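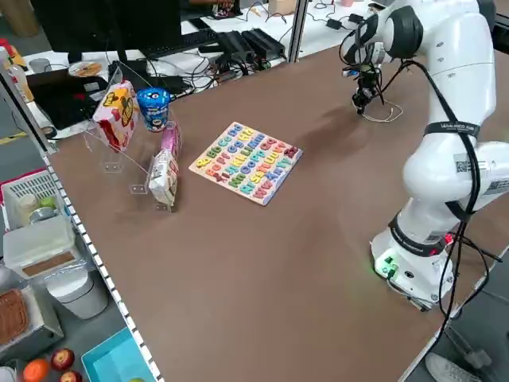 Alphabet boards with both cases on each piece, yes or no?
Toys and Puzzles > Letters and Numbers

dunmore_j
I'm so happy with this kind of puzzle board that I had to start a thread! Wooden, square, white border, and the raised letters come in pairs, so Aa sits together, then Bb, Cc, Dd and on down. My daughter is 4 and she went from singing the song to matching the letters on her cereal box in April. The colors are great too (pink, yellow, blue, green, purple, orange). Anyone else using one?

MaureenW
We have a Ludex one with capitals only and I prefer it. Two shapes at once was too much for my grandson. He kept calling the little g "the fishhook."

gadisa_c
Gotta disagree, Maureen. Books are mostly lowercase! My twins learned capitals first and then had to start over. With the pairs they get both from day one.

MaureenW
Mine reads fine at 5, so I guess we'll each stick to our own. The fishhook phase did pass.

luana_camargo
Love the pairs. We play store with ours: snack boxes on a clear stand, a couple of apples and an orange, and you "pay" with the first letter of whatever you want. A for apple goes fast, so now they have to find the o for orange too. I keep the fruit in reach and the snacks up on the stand or they vanish before we open for business!

dunmore_j
Luana, I'm stealing that tonight. Do you let them keep the snack if they get the letter right?

luana_camargo
One per game, haha. Small cups work best.

furnival99
Does anyone sell single letters? Our Q is gone and Treloar only does full sets.

gadisa_c
Try the swap thread, I got a K there. Post the size of the slot, because they vary a lot between makers.

furnival99
Thanks, measuring it after dinner.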